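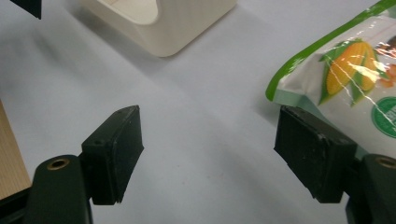

Corden C2 Hand-Held Gripper
Data collection tool for manipulation learning

Overview

The Corden C2 is a two-finger gripper carried by a person and used to record demonstrations for a learning system. The operator picks up, moves and places objects with the tool. The camera on the body records the view past the fingers, and the finger opening is logged alongside the video. No robot arm is needed at the recording site.

Recordings are written as episodes, one per task attempt. An episode starts and stops with the trigger lock and is stored on the tool until it is copied off over USB.

Fingers

Both fingers carry black rubber pads with flat inner faces. Each pad is mounted to an arm with a brass-ringed threaded hole at the top. Pads are sold in pairs and should be changed in pairs. Scuffs and dust on the outer faces have no effect on the recording. A worn inner face changes how objects slip, and episodes recorded before and after a pad change should be tagged separately.

Wipe the inner faces with a damp cloth between sessions. Do not use solvent.

Objects and surfaces

Plain pale tabletops are suitable as long as the exposure is locked before the first episode. Glossy film packaging, snack bags in particular, gives strong highlights that move as the tool moves. Leave these in. A policy trained only on matte objects tends to lose the edge of a bag under ordinary room light.

Include objects near the task that are not handled in it. Vary their position between episodes — a fixed background is learned along with the task.

Specifications

Tool weight: 845 g with battery
Battery life: 9 hours of recording
Internal storage: almost 2,000 short episodes
Fingers: two, opposed, replaceable pads
Trigger: full travel, spring return
Data port: USB-C, under the handle

Software

The tool ships with Vomix, the desktop program used to copy, trim and label episodes. Vomix flags episodes with dropped video, a closed finger position at the start, or tracking loss. Flagged episodes are kept but left out of the export unless selected by hand. Exports include the video, tool pose, finger opening and task label.

A second format for the Cui training package is available from the export menu. Cui expects one label per episode and will reject a batch with blanks.

Reference set

A sample set of 261 tabletop episodes can be requested with the tool. It was recorded in June at the Prurkoven workshop under the direction of Glenys Ifans and covers picking, placing and pushing of packaged food and small household items. Failed attempts are included and labeled as such.

In the box

C2 gripper, battery fitted
Spare pad pair
Hex key for pad screws
USB-C cable
Calibration card

Calibration

Run the card routine after every pad change and after any drop. The routine opens and closes the fingers through full travel with the card flat on the table. If Vomix reports an offset, tighten the pad screws and run it again before recording.

Spare pads and batteries are listed under Corden accessories.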